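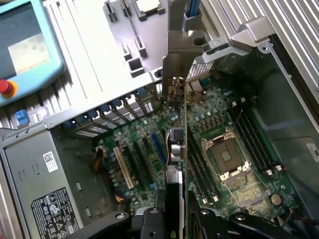

3.2 Matching recycled video to its earliest upload

The second stage of the Memen pipeline takes a claim that has already been judged worth checking and tries to find an earlier copy of the video attached to it. The input is the claim text, the video file, and the time of the post. The output is a ranked list of candidate uploads, each with an estimate of how much of the query video it covers. The pipeline does not decide whether the claim is false. That step is left to a human checker, as described in Section 3.4.

Each video is reduced to a set of keyframes. We tested fixed sampling at one frame per second against sampling at shot boundaries. Shot boundaries work poorly on the material in this study, most of which consists of a single unbroken shot from a phone or a fixed street camera. Fixed sampling was therefore used throughout. Frames that differ very little from the one before are dropped. Borders, channel logos, and burned-in captions are masked before hashing, using a detector trained on the Achterberg caption set.

Masking matters more than we expected. Reposted videos often carry a caption bar that covers a quarter of the picture, and many are mirrored or cropped to a vertical format. Without masking, the hash distance between a video and its captioned copy was often larger than the distance between two unrelated road scenes at night. Mirroring is handled by hashing each keyframe twice, once as received and once flipped. Cropping is handled only in part. Copies that lose more than half of the original width are usually missed by the hash and recovered, if at all, by the text route.

The text route uses the words in the claim and any legible signs in the video. Place names in the claim are removed from the query at this point. In recycled video the place name is often the part of the claim that is wrong, and leaving it in pulls the search toward recent reposts that make the same error. Words for the event itself (flood, crash, bridge, protest) are kept and translated into the 4 search languages. Figure 2 shows the order of these steps and where the two routes are merged.

Figure 2. Flow of a claim through the matching stage. Solid lines mark the hash route and dashed lines the text route. Candidates from both are merged before ranking.

Ranking combines coverage and upload time. A candidate that matches most of the query keyframes and was posted well before the claim is placed first. Upload times reported by platforms were taken at face value except on Jundis, which replaces the original time when a post is edited. For Jundis posts we used the time of the earliest visible comment, where there was one. Posts with no comments were kept in the list but were not allowed to rank above a dated candidate.

3.3 Annotation

The evaluation set contains 1652 claims collected from the public Arnirden archive. A claim was included if it came with at least one playable video and if the archive entry linked to a published check. Claims about altered or generated video were left out, as they call for a different kind of evidence.

Two annotators worked through the set independently. For each claim they recorded the earliest upload they could find, the location stated in the claim, and the location supported by the check. They did not see the output of the pipeline. Disagreements arose on 227 claims. Most of these concerned which of several near-identical uploads came first, and a smaller group concerned whether two camera angles of the same event should be treated as one video. We treat them as separate videos, on the grounds that a match between angles can't be confirmed by frame comparison alone. Mizanur Sheikh resolved the first group by checking archived pages, and Nilmini Kodikara resolved the second by viewing both videos side by side.

Location labels were recorded at the level of city or district. Where the published check named only a country, the label was left at country level and the claim was excluded from the location results in Section 4.3, though it still counts toward the matching results in Section 4.1. Several checks had been revised after publication. In those cases the annotators used the latest version available on 11 September 2026, and the earlier wording was stored with the record.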